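# About Us

Hi! I'm Ilse De Smet, and if you've ever called Prokbridge to ask why your sourdough starter smells like nail polish remover, you've probably talked to me. (It's hungry. Feed it.) We're a small baking school with a flour shop attached, and I've been meaning to rewrite this page for ages, as the old one still said we were opening "soon."

I started out teaching bread in my own kitchen on Saturday mornings. Four people at a time, one oven, one very patient dog under the table. I had spent years doing payroll for a trucking company, and bread was the thing I did when I got home, and then one January I had more people asking for a spot than I had Saturdays. So I rented the old print shop on the corner, painted it a yellow I still love and my sister still doesn't, and bought a secondhand deck oven that took most of a day to get through the door.

Lies Van der Linden joined me the next year. She came in as a student, took the rye class twice, and then told me (nicely!) that my rye was underproofed. She was right. She now runs all the whole grain classes and orders our flour, and she is the person to ask about anything with seeds in it. I handle the beginner classes, pizza, and the sweet stuff, and I also do the books, so payroll got me in the end.

## What we teach

Our main course is First Loaf. It's one long day, it costs 300 dollars with lunch included, and you go home with two loaves, a jar of starter, and flour up to your elbows. We also do:

- **Rye and Friends** with Lies, two evenings
- **Pizza Night**, which is noisy and fills up first
- **Buns, Braids and Babka**, a Sunday class, kids over ten welcome with a grown-up
- **Fix My Bread**, where you bring a loaf that went wrong and we cut it open together

Fix My Bread is my favorite thing we do. People walk in so embarrassed, carrying a brick wrapped in a dish towel, and an hour later everybody's passing slices around and arguing about oven temperature. You don't have to sign up ahead for that one, just come in with your bread!

Class size is up to 26 for pizza and a lot smaller for everything else. If you use a wheelchair or can't stand for long, let me know when you book and I'll set you up at the low table by the window, where the light's better anyway.

## The flour shop

The shop is the front room. We carry three flours from Tuominen, a family mill that grinds to order, plus a spelt from Waretus that Lies fought hard for. We sell it by the scoop, so bring a container if you have one. We also stock Skostau bread pans, the heavy kind, and they're what we use in class. I don't sell mixers. I get asked every week, and I keep saying the same thing: your hands are fine for the first year. 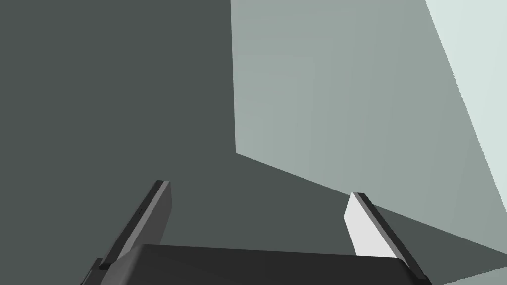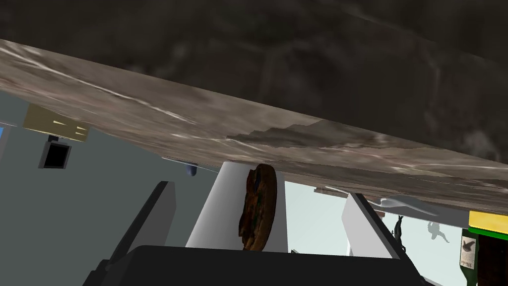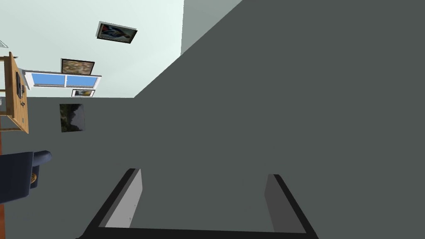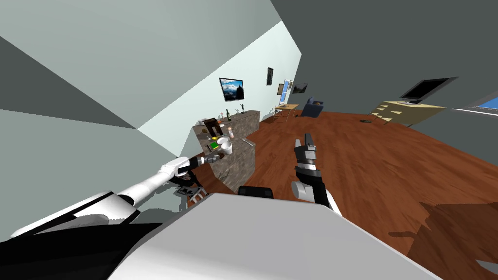

Starter is free, by the way. Ours is named Gordon and he's older than the school. Ask at the counter and we'll give you a spoonful in a paper cup, along with the feeding sheet Lies typed up after I gave three people three different sets of instructions.

## Finding us and getting in touch

We're at 1289 Mill Street, on the corner across from the laundromat. Parking is behind the building, and please don't use the dentist's spaces, they've been very good to us. The shop is open when classes are on and most mornings in between. Phone is better than email if it's urgent, though I can't pick up with dough on my hands, so leave a message and I'll call you back once the loaves are in.

If the class you want is full, get on the waiting list anyway. People cancel all the time, and I go down the list in order.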